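The Bonlow citrus press

1,022 shares
11 comments

If you've ever stood at the counter squeezing grapefruit by hand on a Sunday morning, with juice running down to your elbow and one pip in your eye, you'll know why we got so excited when the first Bonlow landed on our bench in April. It's a lever press, the old upright kind with a long arm, and it is a joy to use!

Trudy Rutherford found it for us. She'd been using the smaller Quinlan for years (we still stock that one, and it's lovely for limes) but she wanted something that could take a whole half of a grapefruit without the rind folding over the edge. The Bonlow's cup is wide enough for a pomelo half if you trim it a little. Oranges go in with room to spare.

What you get

The body is cast aluminium in a grey enamel finish. The cone and strainer are stainless steel and lift straight out. There's a rubber ring under the base that grips well on stone or timber, a bit less well on oilcloth, so pop a damp tea towel underneath if your table is dressed for company.

The arm comes down with very little effort. My wrists aren't what they were and I can do a jug for the whole family without stopping, then go back for seconds – the handle is long, and the gearing does most of the work for you.

Height with arm raised is a fair bit more than you'd expect, so measure under your overhead cupboards before you choose a home for it. Ours lives on the end of the bench beside the kettle.

Cleaning

Rinse the cone and strainer as soon as you've finished, before the pulp dries on. Both can go in the dishwasher. The body can't, and please don't soak it. A wipe with a warm cloth is plenty. Man-sik Pyo, who looks after our repairs, puts one drop of food-grade oil on the pivot every 6 months and his own press still moves like new.

Colours and spares

Grey is our favourite, though the cream is gorgeous too. Spare strainers and base rings are kept in stock, and the cone from the Quinlan will fit the Bonlow if you do a lot of small fruit. It comes with a guarantee of 2 years on the moving parts.

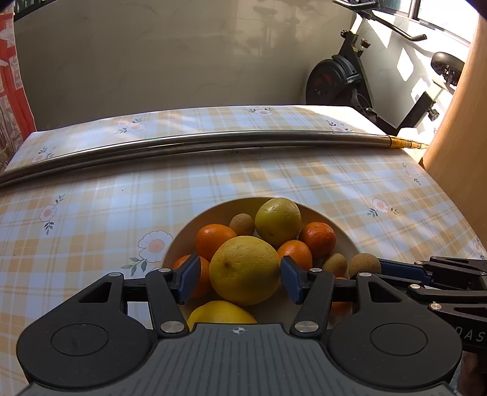 Should fruit be cold or at room temperature when I press it?

Room temperature gives you more juice. Take it out of the fridge an hour ahead and roll each piece firmly under your palm before you cut it.

Contact us | © Umis Kitchen Goods | Back to top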